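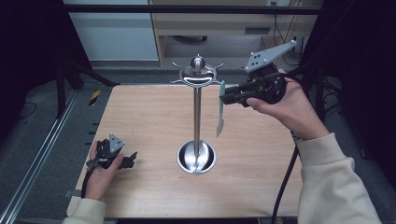
Dralidberg kitchen library adds utensil stands to its lending shelves

The Dralidberg kitchen library has started lending hanging utensil stands, the tall kind with a weighted foot and a ring of hooks at the top, after two years of requests from members with small kitchens.

The stands went onto the shelves at the Niskanen building on Wednesday and can be borrowed for up to three weeks at a time. Each one is lent with a set of matching tools, or without them for members who would like to hang their own.

Faith Rugemalira, who runs the library's lending desk, said drawer space is the complaint she hears most from people who come in to return things.

"They bring back a waffle maker and tell me they liked it, and then they tell me they can't open the drawer next to the stove because a ladle has turned sideways in it," she said. "We hear that all winter. A stand takes up less room than a dinner plate and the ladle has nowhere to turn."

The library opened in a former shoe shop and moved to the Niskanen building when its collection outgrew the old back room. It lends pots, baking pans, scales, preserving gear and small appliances. There are now 256 items in the catalog, most of them donated. The utensil stands are among the few things the library has bought new.

The money came from the spring sale in the courtyard, where duplicate donations were sold off. Most of what went was glass baking dishes and fondue sets. Rugemalira said the sale paid for the stands and the tools, with enough left over to replace the blade on the library's meat slicer.

Steel, with a bowl-shaped foot

Staff tried out several styles before placing the order. Wall rails were ruled out early. Many members rent, and drilling into tile is usually against the lease. Crocks and jars were considered too, but members who tested them said the tools tangled at the top and crumbs collected at the bottom.

The version that was chosen is stainless steel, with a thin upright rod rising from a round base shaped like a shallow bowl. The hooks curve out from a circular head under a domed knob. The knob unscrews, and the head can then be lifted off for washing.

Eetu Kuusisto, a retired line cook who teaches the library's knife class, did much of the testing at home. He said the first thing he looks for in a stand is whether it stays upright with all the weight on one side.

"People cook with the same two tools every day, and they hang them on the same side, the side near the stove," Kuusisto said. "So the other side is empty and the thing leans. You want a wide foot and you want to load it evenly. Put the heavy ladle across from the heavy spoon and the light turner anywhere."

He also checks the openings in the handles. Some spatulas have a small round hole that looks fine on the package and won't pass over a thick hook. Others have a long slot and swing too freely, so they knock against the rod whenever a cabinet door closes.

"I took one back to the store for the noise," he said.

The sets in the library's collection were picked to fit the hooks, and members with their own tools are encouraged to bring a few in and try them before checking out a stand. One is kept on the front counter for that purpose.

How borrowing works

Members can reserve a stand at the desk or by phone. There is no charge beyond the yearly membership. Renewals are allowed if no one is waiting, and as of Thursday morning there was a waiting list for the sets with tools but none for the stands alone.

The library asks that stands come back clean and dry, with the head screwed on and any tools hung in place or packed in the cloth bag. Water spots are the most common problem with polished steel, Rugemalira said. A soft towel takes care of them if it's done the same day. She asked members not to use scouring pads on the base, where scratches show more than they do on the rod.

Stands should not be put in the dishwasher in one piece. The head and knob are fine on the top rack. The foot has a layer of felt underneath and needs to be wiped by hand.

Anyone who loses a tool pays for the replacement at cost. The library keeps a few spare turners and slotted spoons.

An evening on hanging and sorting

Kuusisto will lead a free session in June for members who want help setting up a stand or clearing out a utensil drawer. It starts at 7 p.m. in the downstairs room and should run a little over an hour. Participants are asked to bring everything from one drawer in a bag or box, including the pieces they never use.

He has led the session once before, for a smaller group at the Terari apartments, where kitchens have a single drawer and a counter barely wide enough for a cutting board. Each person emptied a drawer onto a table and put back only what had been used in the past month. The rest went into a box to be stored on a high shelf or given away.

One resident had four can openers. Another had a drawer full of takeout chopsticks, still in their paper, and decided to keep them.

Kuusisto said the items that end up on a hook are usually the flat ones: turners, spatulas, a skimmer, a cake server. Whisks hang well but take up the space of two tools. Tongs need to lock shut or they spread open and push their neighbors off. Wooden spoons without a hole can go in a jar, or a hole can be drilled in the handle, and he will bring a hand drill to the session for anyone who wants that done.

He advises against hanging knives or peelers on an open stand, particularly in homes with children. The library has drawer inserts and magnetic blocks for those.

Height is the other thing he tells people to check. A stand under a low cabinet has to leave room to lift a tool up and off its hook, and a long ladle needs more room than most people allow. He suggests holding the tool against the wall in the spot where it would hang, then raising it a couple of inches. If it hits the cabinet, the stand belongs on the table or at the end of the counter.

More room for baking gear

The stands are part of a wider change to the library's layout. Shelving along the Drultgate Street side has been taken down and put back closer together, which frees the wall by the window for cake tins and bread pans. Those had been stacked on the floor under the scales.

Baking tins are the most borrowed group in the collection, ahead of preserving jars and the pasta machines. Roughly 300 households hold a membership, and Rugemalira said many of them joined to borrow a single tin for a birthday and stayed on. The bundt pans are booked for most weekends through the summer.

The library is still looking for donations of muffin pans, a working ice cream maker and rolling pins of any length. It can't take nonstick pans with worn coating, chipped enamel or appliances with damaged cords. Donations can be left at the desk during opening hours but should not be left outside the door overnight.

The lending desk is open Tuesday through Saturday from 10 a.m. to 6 p.m. The entrance is on the courtyard side of the Niskanen building, next to the bicycle racks. Places at the June session can be reserved at the desk.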